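Plurnden Help Pages
Assembly and care > Play kitchens > Countertop units

Cleaning and refitting the countertop of a toy play kitchen

Applies to: one-piece play kitchens with a white countertop, an inset cooktop and a drop-in sink basin. The procedure was written for the Herrero model and also covers the Wenent, which shares the same countertop part.

Last revised 12/07/2021

What you need

Screwdriver, cross-head, medium
Two microfiber cloths
Dish soap
A soft toothbrush
A shallow tray for screws
Replacement wall hooks, part 447, if the old ones have lost their grip
Brirkik seam tape or any thin foam tape of the same width

Do not use scouring powder, melamine sponges or glass cleaner with ammonia. The printed lines on the cooktop and the tile pattern on the backsplash are surface layers and will wear through.

1. Clear the unit

Take out the pots, the toy food and the utensils. If the burner has batteries, switch it off and remove them before any damp cleaning. Close the battery door again so that crumbs and water stay out of the compartment.

2. Clean the backsplash

Work from the shelf down to the countertop. Mix a few drops of dish soap in a bowl of lukewarm water, wring the cloth out until it no longer drips, and wipe along the tile rows. Crayon usually needs a second pass. Sticker residue comes off with a little cooking oil left on for five minutes and then washed away with soap.

The grout lines collect dirt where the backsplash meets the countertop. Use the toothbrush there, dry, before wiping. Check this joint for movement at the same time. If the panel shifts when pressed, tighten the screws at the back of the unit by a quarter turn each.

3. Clean the cooktop and the burner rings
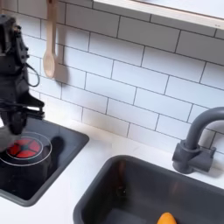 Cooktop recess with printed burner rings and red center, next to the sink basin.

Wipe the recess in circles, starting at the center of the burner and moving out past the rings. Keep the cloth nearly dry. Water that runs under the rim of the recess can reach the contacts on lit models.

Run the toothbrush along the rim. Most of the grit in a used kitchen is found in this gap and in the corners of the sink. Dry the recess with the second cloth and leave it uncovered for an hour before refitting batteries.

4. Remove and wash the sink basin

The basin lifts straight up on the Herrero. On the Wenent it is held by two screws underneath. Place them in the tray and keep them apart from the rear panel screws, which are longer and will split the countertop if swapped.

Wash the basin by hand in warm water. A dishwasher will warp it. Before putting it back, inspect the foam tape under the lip. Tape that has flattened or torn should be peeled off completely and replaced with a single strip, with the ends butted together and no overlap.

5. Refit the hooks and utensils

Wooden utensils should be wiped, never soaked. Sand any raised grain lightly with fine paper. Screw the hooks in by hand only. If a hole has become loose, glue in a sliver of matchstick, let it set overnight and refit the hook the next day.

6. Test the fittings

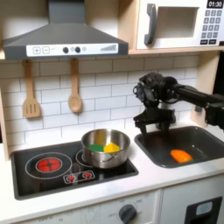

Reader Comment, May: On my Wenent the sink rocked after I put it back, and the fix was to seat the rear edge first and then press the front down. The instructions on the carton have it the other way around.

The rear-first method is correct for both models. Press at all four corners; the lip should lie flat on the countertop on every side.

Open and close the microwave door several times and check that the handle is firm. Turn the knobs on the range hood by hand. A knob that spins freely has slipped off its peg and can be pushed back on. Refit the batteries last and test the burner with a pot on it and again without one.

Spare parts

Sink basin: part 634
Wall hooks, set: part 447
Short screws for the basin: part 33

Give the model name and the color of the countertop when ordering. Touch-up paint for the wood-colored panels is not stocked.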